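Arm drops out mid-move, fault 209, same spot every time?
Bench Automation Help > Faults and safety

manju_ahuja
Hi all, I'm tearing my hair out a bit. Our arm runs a little tool-holding job I call Cudov, and since January it's been tripping with fault 209 partway through the fold back to its parked pose. Everything stops dead, brakes on, and it sags a touch before they bite. It sagged enough last night to give my knuckles a knock, which I didn't enjoy!
I've reseated the plug on the cable by the bracket, reloaded the program and dropped the speed to 60 per cent. The log has 2439 cycles on it and the trips are getting closer together. Any ideas?

rshukla
Ramesh here. Does it always go on the fold, or sometimes on the reach as well? And what's the payload set to? I had 209 for weeks on the Trimer rig and it was an old payload figure all along.

manju_ahuja
Only ever on the fold. Payload is whatever Skomora set it to when they put it in, I've never touched it. Folded up over the mat it sits like so, with the big C-clamp holding the wooden frame to the table:
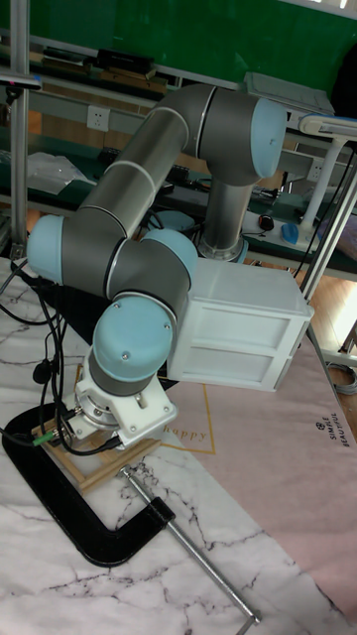

Reply 3 – skomora_fan
I'd leave the payload alone and look at those black cables looping off to the left. If they snag when the arm folds, the joint feels a load it isn't expecting. Tie them up and try again.

rshukla
Can't agree, sorry. A snag gives you a different code on mine. And please don't keep running it to find out – if it sags onto your hand once it'll do it again.

skomora_fan
Fair point about the hand. Still think it's the cables though.

yu_bench
Both of you could be right. Kill the power, lock it off, then weigh what's on the wrist, white box included, and compare. Check the clamp is tight while you're there. I wouldn't fancy a wooden frame on a job with a brake fault, mind you.

manju_ahuja
Right, it's off and staying off. Box gets weighed tomorrow, cables get tied after that, one change at a time. I've asked Skomora about the brakes as well and they want the last 3 logs.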